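Search jobs, places, keywords
Go

Kitchen and Dishwashing Assistant, Part Time
Folley House, Kollár Street

Folley House is a shared residence with 29 rooms and one main kitchen. We are looking for a kitchen assistant to wash up after meals, keep the counters and sink area clean, and put dishes and cookware back where they belong. This is a hands-on job. There is no cooking involved, although you will help set out plates and bowls before lunch on some days.

The post is open because we are adding a second meal service. Until now the residents have washed up after lunch themselves on a rota, and the evening dishes were done by our cook. With two services the cook will no longer have time for both.

About the work

Most of the washing up is done by hand at a single stainless steel sink. The meals are mainly noodles, soups and rice dishes, and they come back to the counter in sets: a pot or bowl standing on a plate, usually with the chopsticks and spoons still in it. You will take each set apart, scrape the leftovers into the food waste bin, and wash the pieces in order. 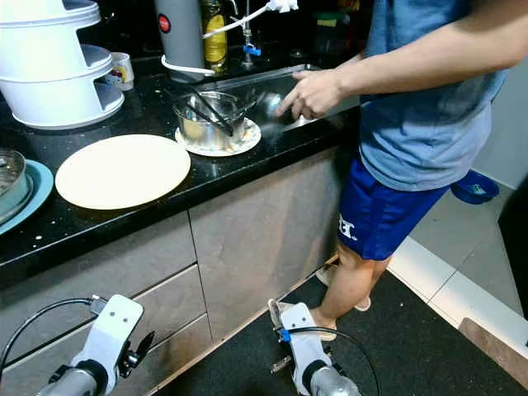
Pots and bowls go in after the plates. Chopsticks and spoons are soaked together for a few minutes, then washed, rinsed and dried with a clean cloth. Please be ready to check the insides of the pots carefully, as dried food on the bottom is the most common complaint we get from residents.

The counter is dark speckled stone and shows every crumb. It has to be wiped down after each round of dishes and dried at the end of the shift. We use a mild cleaner on it and never scouring powder. Scouring pads are for the inside of the metal cookware only.

The serving plates do not all match and we do not plan to replace them. Some have a patterned rim and these must be stacked with a paper sheet between them. Plain plates can be stacked without one.

Your main duties

1. Clear the dining tables and bring the dishes to the counter.

2. Scrape, wash, rinse and dry plates, bowls, pots, chopsticks and spoons.

3. Sort the dishes by size and return them to the shelves before the next meal.

4. Clean the sink, the faucet and the drain at the end of the shift. Food scraps must not be left in the basin overnight. The back of the counter needs attention too, so lift the things that are kept there and wipe under them.
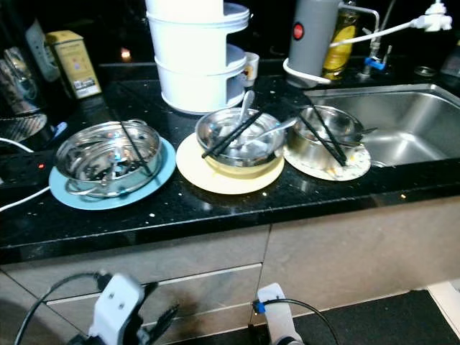 5. Empty the food waste bin and rinse it out.

6. Tell the cook when dish soap, cloths or gloves are running low.

7. Sweep and mop the kitchen floor after the evening meal.

Hours and pay

The job is 20 hours a week, split over five days. Shifts are two hours after lunch and two hours after the evening meal, with a free afternoon between them. If you would only like one of the two shifts, say so in your application and we will consider splitting the job between two people.

Pay is $300 a week before tax. After the first three months there is a one-time payment of $600. You get a free meal on every shift you work. Gloves and aprons are supplied, and we wash the aprons.

What we ask for

You do not need experience in a commercial kitchen. We do ask that you can stand for two hours at a time, lift a full pot of water, and work without someone checking on you. You should be comfortable having your hands in hot water and dish soap for much of the shift. If you have a skin condition or an allergy to latex, let us know and we will order different gloves.

You must be at least 18 and allowed to work in the United States. A food handler card is useful. If you do not have one, we will pay for the course and count the hours as working time.

Training

Your first three shifts are worked alongside the cook, and they are paid at the full rate. You will be shown where everything is stored, how we sort waste, and how to shut the kitchen down at night.

How to apply

Send a short letter with your phone number, the shifts you can work and the name of one person we can call about you. A resume is welcome but not required. Mark the letter "Kitchen 177" and bring it to the front desk, or mail it to Folley House, Kollár Street. Applications close on Mar 31, 2020.

We will call everyone we would like to meet. The meeting takes half an hour and includes a look at the kitchen, so please wear closed shoes. Parking is behind the building, and the bell for the kitchen entrance is on the left side of the back door.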